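Speaker notes – Hatville meetup, Friday slot, 30 mins incl. questions

Start without the title slide. Just say it: in August our two-arm cell stopped noticing that it had dropped things. Ran like that for most of a morning. Want to talk about why, and what we should have caught.

Who we are – keep short. Small team, Puveck. Packing and handling work with two arms on one bench. Egg carton task is our standard test, everyone groans at it, fine. Eggs are a good test. Round, they roll, they don't forgive a bad approach.

The setup. Two arms, shared table, one carton. Control software is Stolari, our own, don't get drawn into the name. Each arm has its own grip check: close, read the finger gap, if the gap is bigger than the limit then you've got something, carry on. If not, stop and try again. Simple. Had worked for 100 runs in a row before this, which is exactly why we'd stopped watching it.

PAUSE here, ask who has a check they haven't tested since the day they wrote it. Wait for hands.

What happened. Log said pick OK, place OK, pick OK, place OK. Meanwhile eggs on the bench. Arm closes, lifts with nothing in it, goes over to the carton, opens, backs off, reports success. Then the next one. The log was lovely. Best numbers all month.

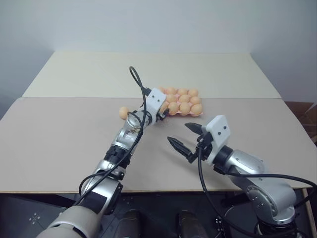 The cause – go slowly, people always ask about this bit twice. We'd changed fingertips on one arm the week before. New tips, slightly thicker. So fully closed on nothing, the fingers sat a bit further apart then they used to. The limit in the config was still the old one. Closed and empty now read as "holding". Every time. Check was running perfectly, it was just checking against the wrong number.

And the config said Simon at the top. Simon is the name of the test bench, not a person, say that or they'll laugh in the wrong place. Bench values had been copied over to the live cell ages ago, never split out again.

Why it got from annoying to a safety matter. Place step assumes there's something in the hand. Afterwards it goes to "cell clear", and cell clear is what lets the second arm move into the shared area. So a wrong grip reading was letting arm 2 in on bad information. No contact, no one hurt. One near miss, arms passed much closer than they should, and I hit the stop button. My fault it took that long, I was reading the log and not looking at the bench.

(If running late skip to fixes. Look at clock!!)

What we changed:
Zero the gripper at every start-up. Close on nothing, record the gap, set the limit from that. Takes 6 seconds.
Fingertip change now forces a re-zero, cell won't run without it.
Second look from the camera after each place. Is the cup full, yes or no.
Cell clear no longer depends on the grip result. Arm position only. Should of been like that from the start.
Bench and live configs in seperate folders.

Still not fixed: loose eggs. If one is lying on the table the camera check doesn't care, it only looks at the cups. Working on it. Don't promise a date.

Likely questions – why no force sensor? Cost, and it would have needed zeroing too. Did we lose data? Yes, threw out the whole morning, couldn't trust any of the success labels. Could the stop button have been automatic? Partly, there's a distance limit now, slide is in the backup set.

Slides and the re-zero script go up on the meetup page after. Say thanks to the Hatville lot for the room. Take the adaptor home this time.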